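双臂齿轮装配台 夹爪与相机对比试验 安全与状态检查表（含备注）

场地：Bromow 装配试验室
机械臂：Dadar 双臂，左臂与右臂同型号
控制器：Ismail（在用）；旧控制器已断开，留作对照
指尖方案：Grenton 开槽指（甲案）、Grenton 实心指（乙案）
检查人：Thiện Tăng
检查日期：2019年10月20日
上次检查：4月，项目编号沿用，本次新增第6节

结果栏写法：合格／有条件合格／不合格／未检。有条件合格的项目可以继续试验，限制条件写在备注里，并抄到本表末尾的遗留项清单。不合格项目未关闭前，对应的臂不得上电运行。

1 进入工作区之前

1.1 急停按钮，操作台侧
结果：合格
备注：按下后两臂伺服同时断开，抱闸动作声正常。复位需旋转后再在控制器上确认，单独旋转不会恢复使能，符合要求。

1.2 急停按钮，料架侧
结果：合格
备注：按钮护圈有松动，已紧固。护圈下方的标签磨损，字迹仍可辨认，下次检查时更换。

1.3 急停断开后夹爪状态
结果：有条件合格
备注：断电后夹爪保持闭合，工件不掉落，与设计一致。问题在于人工取件：夹持金属齿轮时，断电状态下徒手掰开夹爪需要较大的力，操作者容易把手指伸到两指之间去撬。规定改为先恢复使能、在点动模式下张开，再取件。操作台已张贴该规定。

1.4 两臂共享区域限制
结果：合格
备注：两臂的工作空间在装配位置上方有重叠。控制器内设了互锁区，一侧进入后另一侧停在区外。分别从左、从右各触发过，均能停住。互锁区的边界由旧控制器参数换算而来，换算表附在设备档案中。试验期间不允许关闭互锁，包括单臂调试。

1.5 点动模式速度限制
结果：合格
备注：使能键松开即停。使能键压到底也停。两种情况都试过。

1.6 地面与通道
结果：合格
备注：控制柜后方的电源线已改走线槽。

2 机械臂本体

2.1 底座固定
结果：合格
备注：螺栓标记线无错位。台面与底座之间未见缝隙。

2.2 各关节壳体紧固件
结果：合格
备注：逐个用手检查，再用扭力扳手抽检。左臂腕部有一颗螺钉标记线模糊，重新拧紧后重新画线。

2.3 关节异响
结果：有条件合格
备注：右臂肘部在低速换向时有轻微摩擦声，空载和夹持齿轮时都有，温升正常。4月的记录里没有这一条。更换指尖之前和之后声音一致，与夹爪方案无关，不影响对比试验。每班开机后听一次，声音变大即停。

2.4 线束走向与应力
结果：有条件合格
备注：右臂外走线在腕部上方留有弧形余量，腕部转到行程末端时余量够用。臂下方的线束接头没有固定点，手臂下探时会摆动。要求在接头前后加扎带，接头本体不承力。加扎带后须重新走一遍腕部全行程，确认没有拉紧的位置。

2.5 零位核对
结果：合格
备注：两臂均回零三次，末端重复性在允差内。换控制器之后的零位偏置已写入 Ismail，不要用旧控制器的备份文件覆盖。

3 夹爪机构

3.1 指尖安装螺钉
结果：合格
备注：甲案换乙案、乙案换甲案各做一次，拆装后均按规定扭矩拧紧。安装面清洁，无毛刺。指根处的定位面是重复定位的关键，拆装时不得用金属工具撬。

3.2 开合行程
结果：合格
备注：全开、全闭均到位，中途无卡滞。两指同步性目测正常，用塞尺在指尖处复核，无偏差。

3.3 夹持力设定
结果：有条件合格
备注：力设定为最大值的70%。提高设定值对金属齿轮的保持没有改善，指尖的弹性变形反而使齿轮轴线倾斜。控制器允许操作者在界面上改写该值，没有权限限制。软件锁定之前，每次开机由检查人核对一次，数值写入班次记录。

3.4 夹持面磨损
结果：甲案合格，乙案有条件合格
备注：甲案完成524次抓放后，夹持面有齿顶压出的浅痕，不影响夹持。乙案完成399次后一侧夹持面靠近指尖处出现缺口，缺口边缘有翘起。翘起部分已修平，修平后继续使用，但不再计入有效次数。两种方案的抓放次数不同，磨损不能按总数直接比较，须折算到同一次数再看。

3.5 槽口与指体裂纹
结果：合格
备注：仅适用于甲案。长槽两端的圆角是受力最集中的位置，用放大镜逐一检查，强光从背面照射，未见裂纹，未见发白。检查时须把指尖拆下，装在夹爪上时槽口内侧看不到。

3.6 夹手风险
结果：有条件合格
备注：两指之间的区域在闭合过程中没有遮挡，也没有接触检测。甲案的长槽带来一个附加问题，操作者会把手指或工具穿进槽里扶正工件。已明确禁止，并补充到操作台的规定中。

4 工件与工装

4.1 齿轮，金属，几种材料与规格
结果：合格
备注：齿顶锐边用手套擦拭检查，铝件齿顶较锋利，徒手拿取有划伤风险，要求戴薄手套。铜色的粗糙表面件会掉粉，粉末落在指尖夹持面上，换件时擦净。钢件较重，跌落时应避开手和相机。

4.2 圆盘
结果：合格
备注：放置位置每次由操作者随机摆放，试验要求如此，不做定位。盘面不得有油，油会同时影响放置和反光。擦拭只用干布。

4.3 盘上立销
结果：合格
备注：用手检查，无松动。销顶倒角完好。齿轮孔套入时有碰销的记录，均发生在乙案。销被碰后须复查垂直度。

4.4 台面深色垫布
结果：有条件合格
备注：垫布未与台面粘接，褶皱靠人工抹平。褶皱高时齿轮会滚动或者倾斜，垫布被指尖拖动过一次，带动了圆盘。要求四角压住，试验开始前抹平，试验中出现明显褶皱即停下处理。垫布颜色不更换，换浅色布后铝件与背景的对比不足，识别率下降明显。

4.5 散件摆放
结果：合格
备注：齿轮散放，不立放。圆柱形的长件容易滚，放在垫布低处一侧。

5 视觉与照明

5.1 腕部相机安装
结果：合格
备注：支架螺钉紧固，镜头无划痕。相机线在腕部以上留有余量，不与关节壳体摩擦。换指尖之后不需要动相机支架，若动过，须重新做手眼标定。

5.2 腕部相机视野
结果：合格
备注：夹爪闭合夹持工件时，指尖与工件均应处在视野内，指体遮挡不超过允许范围。甲案的槽口可以透出后方的部分背景和工件，对判断圆盘位置有帮助。乙案同样位置完全遮挡，需要先抬高再对准，每次抓放因此多一个动作。 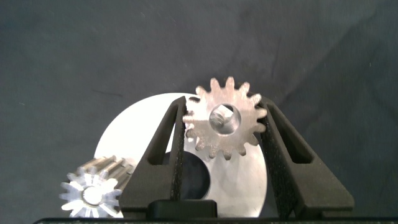
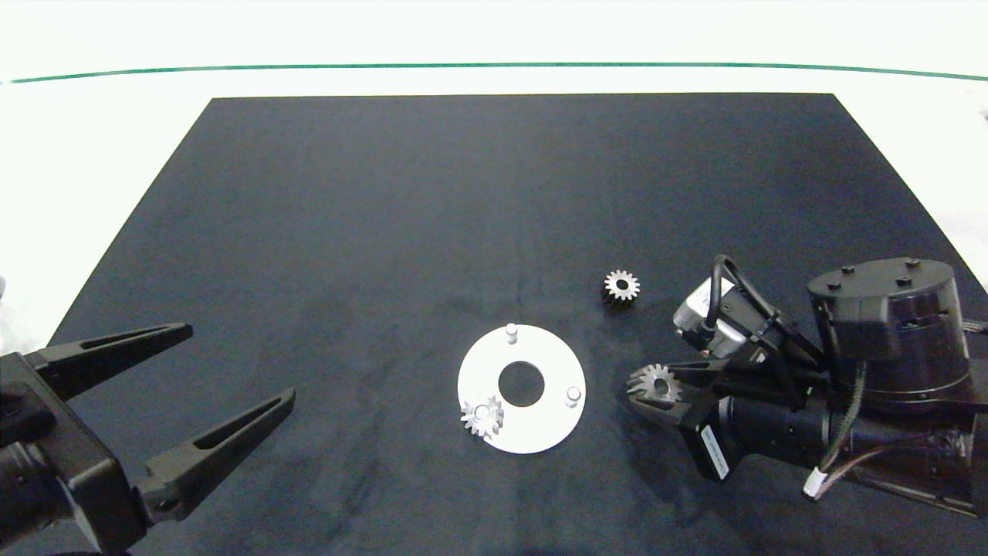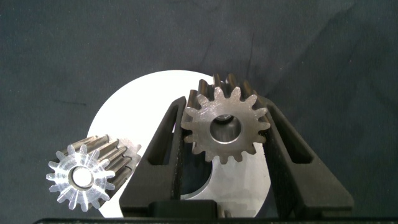 5.3 俯视相机
结果：有条件合格
备注：白色台面在画面里过亮，自动曝光会在手臂进入时跳变。改为手动曝光，数值固定后不再调整。手动曝光后深色齿轮的齿面细节损失较多，目前依靠腕部相机补足。两种相机的画面时间戳已对齐，对齐误差由控制器记录，每班抽查一次。

5.4 金属件反光
结果：有条件合格
备注：铝件齿面和孔壁的高光会被识别程序误当作边缘，误判集中在孔的位置。调整灯的角度后误判减少，没有消除。钢件和铜色件不受影响。曾在灯前加柔光板，柔光板支架侵入右臂的肘部活动范围，已拆除，另寻安装位置之前不得再装。

5.5 灯具固定
结果：合格
备注：吊灯有二次保护绳，挂点不在手臂正上方。

5.6 相机断线时的行为
结果：不合格，已整改，复检合格
备注：拔掉腕部相机线，Ismail 在断线后沿用最后一帧继续执行，手臂按旧画面完成了下探动作。旧控制器在同样条件下立即停止。整改方法为在控制器中启用图像超时停机，超时值设定后复检，拔线后手臂停住，界面报警，人工确认前不恢复。左、右臂分别复检。此项为本次检查中最严重的一条，所有使用 Ismail 的台位都应核对。

6 对比试验专用项目（新增）

6.1 试验条件一致性
结果：合格
备注：甲案和乙案使用同一批齿轮、同一圆盘、同一力设定和同一程序。唯一差别是乙案程序多出的抬高动作，见5.2。计时比较时应把该动作单列，不应算作指尖本身的差别。

6.2 左右臂互换
结果：有条件合格
备注：甲案在左、右臂上都试过。乙案只在右臂上试过，左臂未检。乙案的结论只对右臂有效，写报告时须注明。

6.3 指尖夹持齿轮外圆的稳定性
结果：甲案合格，乙案有条件合格
备注：齿轮端面应与夹爪开合方向大致平行，抬起后不转动。转动的判定方法为在端面做记号，抬起、平移、放下后比较记号位置。甲案夹持宽齿钢件时最稳，夹持铝件时受齿形影响较大，指面刚好顶在齿顶上会产生小角度转动，落入齿槽后停住。乙案指面较硬，顶在齿顶上时容易滑脱，滑脱的件全部落在垫布上，没有落到台面之外。

6.4 跌落高度
结果：合格
备注：平移高度限定为8 cm，自垫布表面算起。高于此值跌落会在铝件齿顶留下碰伤。程序中已写死，点动模式不受此限制，点动搬运时由操作者自己控制。

6.5 小件跌入机构的可能
结果：有条件合格
备注：夹爪根部两指之间的空隙足以让小件落入。试验中未发生。如落入，禁止用开合动作把它“挤出来”，应断开使能后用镊子取出，取出后检查导轨。

6.6 相机与指尖的干涉
结果：合格
备注：夹爪全开时，甲案、乙案的指体与相机壳体均有间隙。乙案间隙较小，相机支架不得再下移。

6.7 控制器差异对夹爪结果的影响
结果：未检
备注：Ismail 的闭合曲线末段减速比旧控制器早，夹持时冲击小。磨损数据均在 Ismail 上取得，与4月在旧控制器上得到的数据不可混用。若要比较控制器本身，应另行安排，指尖换新。

6.8 数据记录完整性
结果：有条件合格
备注：班次记录中有几处只写了“重试”，没有写原因。重试的原因分为识别失败、夹持失败和放置失败，三者必须写明。补记的内容请注明是补记，不要改原来的行。

7 收工状态

7.1 两臂停放位
结果：合格
备注：停放时夹爪不夹持工件，指尖略张开，不全闭。乙案指尖全闭停放过夜后，夹持面相互粘附，次日第一次张开有顿挫。

7.2 工件归位
结果：合格
备注：铝件与钢件分盒。铜色件擦净粉末后单独放。盒盖写材料，不写批次，批次查登记册。

7.3 垫布
结果：合格
备注：粘毛滚筒清理。絮状物在腕部相机画面中表现为亮点，数量多时影响识别。不用水洗。

7.4 断电顺序
结果：合格
备注：先停程序，再断使能，最后断主电源。相机电源独立，最后关闭。

8 遗留项

1.3 断电取件规定，执行情况下次检查时询问操作者。
2.3 右臂肘部摩擦声，每班开机监听。
2.4 右臂线束接头加扎带，加好之前腕部不走行程末端。
3.3 夹持力权限锁定，等待控制器软件更新。
3.4 乙案指尖更换新件，旧件保留，缺口处标记后装袋。
3.6 两指之间无接触检测，执行点动模式徒手禁入规定。
4.4 垫布四角压块，压块高度不得进入手臂下探范围。
5.3 手动曝光下深色齿轮细节不足，比较另一档曝光值后再定。
5.4 柔光板安装位置未定。
6.2 乙案左臂试验未做。
6.5 小件落入时按备注处理，镊子放在操作台抽屉内。
6.7 控制器对比未安排。
6.8 班次记录补记。

9 检查人意见

可以继续试验，甲案不加限制，乙案在更换指尖之前仅限右臂、仅限钢件。铝件一律用甲案。铜色件两种方案都可以用，乙案使用后加做一次夹持面清洁。

选型结论暂不给出。就目前的数据，甲案在磨损和视野两项上占优，乙案拆装较快，指体刚性也较好，用于不需要腕部相机对准的工位时差距会缩小。槽口处的疲劳还缺少长时间数据，524次不足以说明问题，下次检查时3.5项继续用放大镜检查，不得改为目测。

5.6项的超时设定不在控制器的默认备份范围内。恢复出厂或更换主板后该项会回到关闭状态，恢复后须先做拔线试验，再允许手臂自动运行。

检查人：Thiện Tăng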